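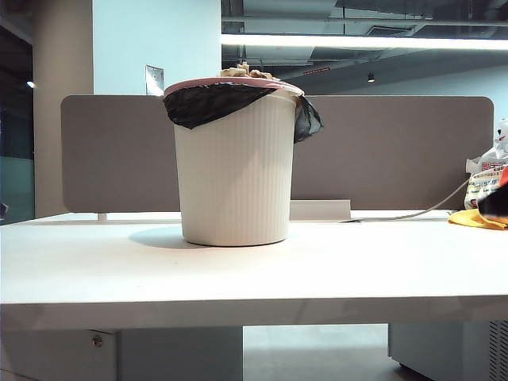 Road documentaries need to slow down

Watched Jaltdale last night, start to finish, no phone. Didn't hate it. Still annoyed this morning, so I'm writing this before work and it's going up as is.

If you missed it: Irfan Usmani drives from one end of the country to the other talking to people who run small movie houses. Good subject. Great subject! The people he finds are terrific, and he gives each of them roughly five minutes. Then a map. Then a song. Then the next town.

There's a projectionist early on, at the Besero, who starts telling a story about the winter the heat went out and people kept coming with blankets. She gets as far as the second night. Cut to the highway. I wanted to hear the rest of that story more than I wanted anything in the following hour, and the movie never goes back to her. She's not even in the closing montage.

This is my problem with nearly every road documentary of the last few years. The road eats the movie. Somebody decides the trip is the structure, so everything has to keep moving, and whoever is on screen is already half gone. You meet 52 people and remember the car.

I get why it happens. A trip is easy to pitch. Has a start, has an end, looks nice on a poster. And if you drove all that way you feel like you owe every stop a place in the edit, because that person made you coffee and stayed up late and signed the release form. Leaving them out feels rude. But a minute and a half with a title card under your name is kind of rude too. I'd rather be cut.

Compare Kozłowski, which hardly anyone saw. One man, one town, a repair shop for film projectors. The camera goes to the shop, the man's kitchen and once to the bus station. There's a stretch where he looks for a screw on the floor. It goes on and on. My sister walked out of the room and came back and he was still looking. I could draw you that shop from memory. I know how he answers the phone. I know he doesn't like his brother in law and I know it without him ever saying so, becuase the movie waits long enough for me to see it.

Not saying every documentary should be a guy looking for a screw. Some trips earn it. Purkico is a road movie and I love it – eight stops, that's all, and two of them are the same diner on the way out and the way back. The second diner scene is the best thing in it. Same waitress, same booth, completely different mood. You only get that if you go back. Almost none of these movies go back.

And the narration. Please. Usmani is a likable guy and his voice is fine, but he tells me how he feels about each person while I'm still looking at them. "I left there thinking about my own father." OK. I was thinking about her theater, and now I'm thinking about your father. Let me have ten seconds.

Somebody will say it's a movie about him, that's the point, it's personal. Sure. Then make that one. Stay home and talk to the father. He's in it for one phone call, on speaker, and he's funnier than anyone else in the movie. He asks what the trip is costing, there's a long pause, and I thought, finally, here we go. Highway again.

What I'd like is for one of these directors to come home with all that footage and throw away most of it. Keep four people. Keep three. Put the rest online for whoever wants it, I'd watch hours of that projectionist. The festival where I first heard about Jaltdale showed it in a room with 500 seats and gave it a big ovation, so clearly I'm in the minority here and the next one is probaby already on the road.

Anyway. See it for the Besero section, which starts pretty early. If anybody knows what happened on the third night with the blankets, my email's at the top of the page.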